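About Citamska

Citamska is a school of home and workplace organization. The school was founded by Kam-wah Ng, who continues to serve as director and teaches the opening unit of every course. Since then, 1,895 students have completed our basic certificate, and 524 have gone on to the advanced course in household management.

Our teaching begins at the table. Students learn to clear a surface, to lay out a cloth, and to give each small item a fixed place before moving on to drawers, shelves and full rooms. The basic certificate is made up of 9 units, each with its own practical assignment. Written work is kept short - most of the grade rests on what a student does at the table.
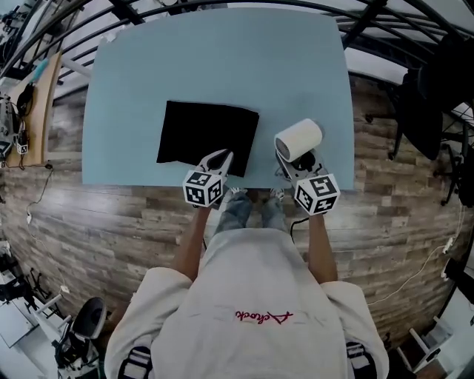 Table work with a black cloth and a small cream-white item.

The Stadov course, introduced in October, applies the same methods to shared offices and supply rooms. It is open to holders of the basic certificate and to staff enrolled by their employers. Course materials are published under our Brurkik imprint and are included in the tuition fee of $675.

Citamska is governed by a board of directors, which reviews the curriculum each year. Applications for the next term are accepted through the admissions office at our Nasution Street building. Prospective students are welcome to visit by appointment.

Page last updated January 2021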